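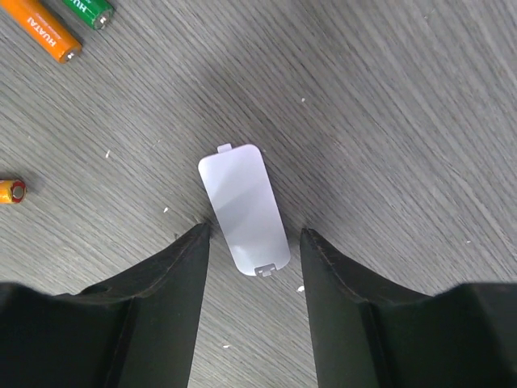

Batteries and the little cover, on the gray table.

Feb 22, 2024

My father kept one clock in the kitchen and one in the bedroom, and they never agreed. The kitchen clock was for school and work. The bedroom clock was nine minutes fast, and he liked it this way. When I moved to this country I bought only one clock, and I thought that was a sign of progress.

Now I have five. I want to write about living with old small things that need batteries, because last month I made a list and I was surprised how long it was. Two radios, the kitchen scale, the five clocks, a flashlight, the thermometer for outside. My phone can do the job of nearly all of them. Still I do not want to ask my phone what time it is, for then I also read three messages and forget the time.

The radio in the kitchen is a Skandlow, which I bought used in July for 40 dollars. The seller wanted 55 and we discussed it on his stairs for a long while. It has a round dial and a station name printed on it that does not exist anymore. In the evening I can get a program with accordion music, and I do not know in which language they speak between the songs. My wife says Hungarian. Our neighbor Amirul Lau says it is for sure not Hungarian, but he does not offer another one.

Amirul is also the person who taught me to write the date on a battery with a marker when I put it in. I did it for one year. The scale eats them quickly. The bedroom clock has the same one since I started, and I have a great respect for this clock.

For the used ones I have a jam jar by the door. When it is full I walk to Björklund, the hardware store behind the post office, where they have a box for them. It is a pleasant walk if there is no ice. I always come home with something I did not plan, last time a brush for bottles and 300 grams of nails, which they still sell by weight there.

One practical thing I have learned: if you put away a radio for the season, take the batteries out first. I lost a good Pukier this way. It was in the closet all winter and when I opened the back there was a green crust on the springs. I tried vinegar and a toothpick, and I got one evening of sound out of it, very weak. It is on the shelf now as decoration.

Next I would like to find an alarm clock with a real bell. If somebody has one that is not too loud, please write to me.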